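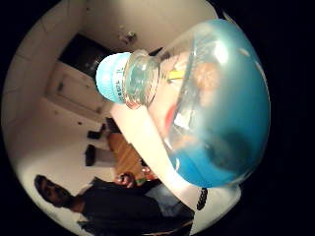 Duygu Kozan says bottles are the worst. Cups she can live with, boxes are practically a vacation, but a clear bottle, in her words, "is basically a lens that somebody put a cap on." I'd been on the call with her for maybe a minute at that point and had only asked how the semester was going!

So, some background. Pelus is the student robotics club at Uysal, and since November they've been teaching an arm called Luvley to tidy up a room. Nobody writes out the motions. The students pick things up and move them with a gripper they hold themselves, with a camera riding on it, and the recordings go into the training set. I wanted to know what that's like to do evening after evening, and Duygu was up for talking.

"It's very physical," she told me. "People join because they want to write code and then they spend their first month carrying things across a room. My shoulder hurts! I'm not kidding."

Their goal was 800 recordings before the Onix meet, the spring competition they enter every year. When we talked in January 2021 they had 255 that she was happy with. I asked what happened to the unhappy ones and she laughed for quite a while.

"Okay, so a lot of them are mine," she said. "You start too fast, or you hesitate and sort of hover there, and then the arm learns to hover. We had a version of Luvley that would go right up to a cup and just think about it. We were so confused. Then we watched our own recordings back and everybody was doing it."

Now there's a rule, taped up by the door, that you decide where your hand is going before you hit record. Each person does one object for a whole turn, which runs roughly 60 minutes, and then swaps. (Duygu wanted shorter turns and got outvoted. She is still a little sore about it, and not just in the shoulder.)

Back to the bottles, because I couldn't let that go. What makes them so bad?

"You're looking at the bottle and you're also looking at the room through it, only bent," she said. "Blue plastic, clear plastic, doesn't matter. Then you get the shine on top of that. You tilt it a tiny bit and all the bright spots slide somewhere else. I can tell where the bottle stops and my glove starts because I'm holding it. The model has to work that out from pixels."

I asked if they'd thought about leaving bottles out of the competition run. They had, there was a whole meeting. The vote came out two short of dropping them, so bottles stayed, and Duygu, who had voted to drop them, signed up for the bottle turns anyway.

"I complain, but I like it," she said. "When the arm gets the neck right, and it comes in at the angle I would have used, I get kind of proud. Like, hey, I know that move."

She had to go after that. It was her turn to record.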